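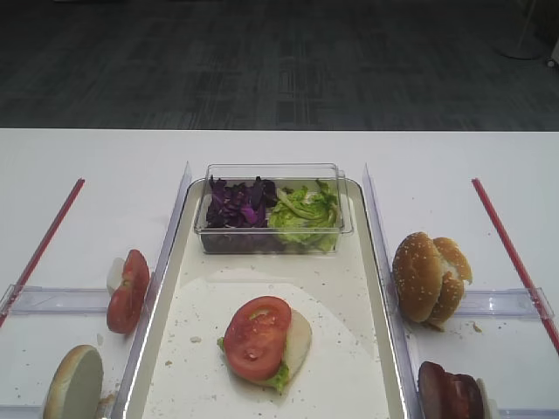 02/03/2020

Home at half past nine and my hair smells like cabbage. Burger night at robotics club! I've been looking forward to it since the summer break and it was every bit as silly as I'd hoped.

So the term project is officially on. We're calling ours Skerker (Timo's pick, he won't say what it means, and I've stopped asking) and it has to build a burger, start to finish, by itself, in front of the judges at the Kelteten open day in September. Bun, patty, tomato, lettuce, cabbage if we're feeling fancy. Sounds easy. Ha.

Marisol made us do the whole first hour by hand, moving one thing at a time and calling out every single step before we were allowed to do it. "Pick up tomato." "Where?" "By the bun." "WHICH bun?" I got so cranky with her, and then I went to write my bit of the sequence and had half of it done already from her nagging, so fine, point taken. She's a very good coach and I'm not telling her so.

Tomato is my job this term. I asked for it, too, like a goose. It's slippery and it flops and it likes to stick to whatever it touched last. Timo got the lettuce and reckons he's worse off, because no two bits are the same shape and you can't tell the program "just grab some, mate". We argued about it all the way to the bus stop. I still say tomato.

The scoring sheet came round as well. 700 points all up, and last year's Bomden team took it out with 146 left on the table, so it's not like anyone gets close to perfect. You lose marks for crumbs!! Crumbs! We'd have been in the negatives tonight. There was bread on everything, and I found a bit in my pencil case just now.

Oh, and I need to remember that the stack leans if the tomato goes on off-centre, so I want to have a go at nudging it back before the bun comes down. Timo thinks that's an extra move we can't afford. We'll see. I've got the Condori notebook with all the timings in my school bag, page 77 onwards, and I promised I'd type them up before next session.

Maths homework still not started. Mum's made spag bol, thank goodness, because I don't think I could look at a burger.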